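Vustix releases grasp planner update for shiny surfaces

24 January 2023

Vustix, the small software company from Sillwood, has released version 8 of its grasp planning package for two-armed robots. The main change in this version is the way the software treats reflections. Until now, users with polished tables or glass counters often had to cover the surface with a mat before the robot could work well.

The package is called Olivares. It takes the picture from the head camera, decides which objects can be picked up, and gives the arm a position and an angle for the gripper. The older version used one depth estimate for each camera image. When a surface was very smooth, this estimate could place part of an object below the table, and the planner then refused the grasp or moved too low. 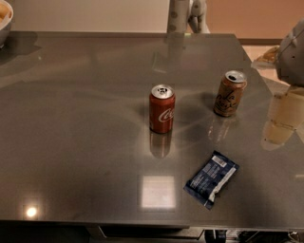 Version 8 adds a second step between perception and planning. First the software finds the plane of the table and marks its borders. After that, every shape that seems to continue under the plane is compared with the shape standing over it, and if the two agree, the lower one is removed from the list of objects. A red Coca-Cola can on a dark gray glossy tabletop is a typical case: it has a reddish copy of itself directly below, starting exactly where the can meets the table. Bright spots from lamps are handled by a different rule, which looks at how they move when the head of the robot turns.

The company tested the update in December on 1,175 recorded grasps, all of them on reflective surfaces. The old planner rejected 258 of these because of a wrong height. With the new one the number went down to 10, according to the release notes. Vustix says the remaining cases are mostly flat packages with metallic wrapping, where the edge of the object is hard to separate from the light on the table. Work on this problem will continue, but no date is given.

There is a price for the extra step. Planning takes a little longer, and on older computers the delay can be noticed. For this reason the reflection check is off by default — it must be turned on in the settings file, separately for each workspace. Users who keep several tables in one profile should split the profile first. The tool for doing this is included in the download.

Another new part is the log viewer. It shows the camera image next to the list of objects that the planner accepted and the list of those it removed, with the rule that was used for each. Earlier it was necessary to read this information from a text file, and many users had asked for something easier. The viewer works with old logs too, but these do not contain the removed objects.

Olivares 8 runs with the same arm drivers as the version before it. Teltport, which distributes the package together with its own motion control software, will offer the update to its customers after a short period of testing. Existing license holders can download it now from their Vustix account. Calibration files do not have to be made again, except where the head camera has been moved or replaced.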